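4.2 Patch timing and session length

The second part of the study looks at how players of Hulleck behaved in the days after an update. Hulleck is a cooperative online game for up to 11 players, in which crews run a shared household, take jobs in the town of Prandevier and spend what they earn on rooms, tools and vehicles. We chose it for its simple update history. Patches load when the game is started, and players can't put them off.

We recruited 344 players through the in-game message board. Each agreed to share session logs for the whole of August and to fill out a short form after every patch. Players who logged in on fewer than three days were dropped from the analysis of session length but kept in the analysis of crew invites, where a single login is enough to count.

Session length fell on the first day after a patch and recovered by the third. The drop was larger for players in fixed crews than for those who joined open games. Form answers point to failed invites as the main complaint. A crew that could not get all its members into one game within a few minutes tended to give up for the evening – open players simply moved to another server. Lost items were mentioned less often, although the players who did mention them wrote at greater length.

Household jobs made up a large share of play time in both groups. Cooking was the most common, followed by deliveries. Cooking jobs are short and can be left halfway, and several players wrote that they used them to fill the wait while a crew gathered. Figure 6 shows household cooking equipment.
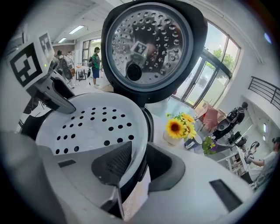
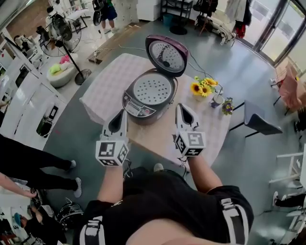

Figure 6. A rice cooker, with the lid raised and the perforated tray in place (first panel) and on a table with a checkered cloth (second panel).

4.3 Crew invites

Invite records were available for around 200 crews. We counted an invite as failed if the invited player did not appear in the crew's game within five minutes of accepting. Declined invites were left out, as were invites sent to players who were offline.

Failures were grouped in the hours right after a patch. Following Wada's earlier work on the racing game Fluda, we checked whether this could be explained by server load alone. It could not. Failures stayed high overnight, when few players were online, and dropped only once both players had restarted the game. This suggests a version mismatch between players who had loaded the patch and players still in a session begun before it.

The developer, Baloch, changed the invite screen in the last patch of the month so that it asks the player to restart when versions differ. We have too few days of data after that change to test its effect. Mengal reports a similar prompt in a mobile title with a sample of 1,000 players, but sessions there are much shorter and the two results are hard to compare.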